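4章 遠隔操作による教示(シミュレーション環境)

Todano 教示ソフトウェア 操作説明書 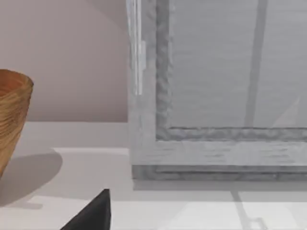 4.1 この章の内容

この章では、シミュレーション上のキッチン環境で、操作者がリーダーアームを動かしてロボットに作業を教える手順を説明します。教示した動作は1回ごとに「エピソード」として保存され、5章の学習処理で使用します。

実機での教示は6章を参照してください。手順の多くは共通ですが、非常停止と可動範囲の設定が異なります。

3章の初期設定が終わっていない場合は、先に済ませてください。特に、リーダーアームの原点合わせをしないまま教示を始めると、保存したエピソードはすべて使えません。

4.2 用意するもの

・リーダーアーム(Clonico 製または互換品)
・フットペダル(記録の開始と終了に使用)
・教示ソフトウェアをインストールした PC
・モニター。2台を推奨します。1台の場合は、手先カメラの表示を優先してください。

フットペダルがない場合は、スペースキーで代用できます。ただし、両手でアームを操作する作業では片手を離すことになり、その間の手の揺れが記録に入ります。

4.3 シーンを読み込む

1. ソフトウェアを起動し、「シーン」メニューから「キッチン」を選びます。
2. 配置セットを選びます。初めて使う場合は「Dalby」を選んでください。木のカップとガラス扉のキャビネットを含む、標準の配置セットです。
3. 「乱数シード」欄に値を入力します。練習用の値は 33 です。同じ値を入力すると、毎回同じ配置になります。
4. 「読み込み」を押します。テクスチャの読み込みが終わるまで、アームには触れないでください。
5. 画面左下の表示が「待機」に変わったことを確認します。

注記:シードを空欄にすると、読み込むたびに物の位置と向きが変わります。練習が終わって本番の記録に入るときは空欄にしてください。固定したまま記録を続けると、学習後のロボットはその配置でしか動けなくなることがあります。

4.4 視点を確認する

教示中に操作者が見る映像は、学習でロボットに与える映像と同じものにします。自由視点カメラは配置の確認には便利ですが、記録中は使わないでください。自由視点でしか見えないものを頼りに動かすと、ロボットには再現できない動作になります。

1. 「表示」メニューから「記録用カメラ」を選びます。
2. リーダーアームをゆっくり動かし、つかむ対象に近づけます。
3. グリッパーの指先と対象の両方が画面に入る位置を探します。
4. 対象が画面の端にかかる場合は、アームを戻し、手首の向きを変えてから近づけ直します。

対象が一部しか映っていない状態で記録を始めても、エラーにはなりません。ただし、つかむ直前には対象の縁と指先が両方見えていることが必要です。白いカウンターの上では影が距離の目安になりますが、照明の設定によって影の伸びる方向が変わるため、影だけに頼らないでください。

注記:キャビネットのガラスは半透明で表示されます。ガラスの面に見える筋や明るい部分は、障害物ではありません。接触の判定は「表示」メニューの「衝突形状」で確認できます。確認後は必ずオフに戻してください。オンのまま記録すると、判定用の線も映像に残ります。

4.5 操作を練習する

記録を始める前に、保存なしで数回動かしてください。

1. 「モード」を「練習」にします。
2. リーダーアームを画面上のアームと同じ姿勢に合わせます。姿勢の差が許容値に入ると、表示が黄色から緑に変わります。
3. ペダルを1回踏みます。画面上のアームがリーダーアームに追従を始めます。
4. カップの上まで移動し、指を開いたまま下ろします。
5. 指を閉じ、少し持ち上げ、元の場所に戻します。
6. ペダルをもう1回踏んで追従を止めます。

注意:追従中にリーダーアームから手を離さないでください。アームが自重で下がり、画面上のグリッパーがカウンターに押し付けられます。シミュレーションなので機材は壊れませんが、物体が弾かれ、シーンの再読み込みが必要になります。

カップは上に向かって広がる形をしています。縁の近くを強く挟むと、持ち上げる途中で下へ滑ることがあります。胴の部分を横から挟むほうが安定します。

4.6 エピソードを記録する

1. 「モード」を「記録」にします。
2. 「作業名」に作業の内容を入力します。例:「カップをつかんで右へ移す」。作業名は学習時の指示文としても使われます。略号や社内の番号は入れないでください。
3. 「操作者」に名前を入力します。
4. 4.5 の手順2と同じように姿勢を合わせます。
5. ペダルを踏みます。短い音が鳴り、記録が始まります。
6. 作業を最初から最後まで続けて行います。
7. 作業が終わったら、グリッパーを対象から離し、1秒ほど静止します。
8. ペダルを踏んで記録を終えます。
9. 「成功」「失敗」「破棄」のいずれかを選びます。

動かす速さは、普段自分の手で物を扱うときより少し遅い程度にします。途中で迷って止まったエピソードは、作業が完了していても「破棄」を選んでください。学習後のロボットが同じ場所で止まる原因になります。

つかみ損ねて、すぐにつかみ直した場合は「成功」で構いません。カップを倒した場合や、キャビネットの扉に当たって扉が動いた場合は「失敗」とします。失敗のエピソードは学習には使われませんが、評価用に残ります。

注意:キャビネットの近くでは、指先だけでなく手首の位置にも気を付けてください。記録用カメラの映像には手首が映らないことがあります。接触すると画面の枠が赤く点滅します。

4.7 記録を確認する

1. 「エピソード一覧」を開きます。
2. 確認するエピソードを選び、「再生」を押します。
3. 映像と関節の軌跡がずれていないことを確認します。
4. 必要に応じて、先頭と末尾の静止区間を切り取ります。4.6 の手順7で静止した部分は残してください。
5. 「確定」を押します。確定したエピソードは編集できません。

確認は、記録した人とは別の人が行うことを勧めます。Dalby の付属データは、Mansa Dankwa が記録し、Ánh Đỗ が確認しました。収録数は 138 エピソードで、「サンプル」フォルダーから再生できます。動かす速さや、対象への近づき方の参考にしてください。

4.8 うまくいかないとき

表示コード 33:リーダーアームとの姿勢の差が大きすぎます。追従を止め、姿勢を合わせ直してください。繰り返し表示される場合は、3章の原点合わせをやり直します。

表示コード 99:フットペダルの信号が届いていません。ケーブルを抜き差しし、「設定」の「入力機器」で認識されていることを確認します。

表示コード 835:保存先の空き容量が足りません。記録中に表示された場合、そのエピソードは保存されません。不要なエピソードを削除してから、もう一度記録してください。

画面上のアームが遅れて動く:「表示」の「影の品質」を「標準」に下げます。記録の途中で品質を変えると映像の見え方がそろわなくなるので、変更した場合は同じ作業のエピソードをすべて記録し直してください。

指を閉じてもカップが持ち上がらない:「把持力」の値が初期値かどうかを確認します。値を上げすぎると、カップが指の間から飛び出すことがあります。

次は5章「学習の実行」に進んでください。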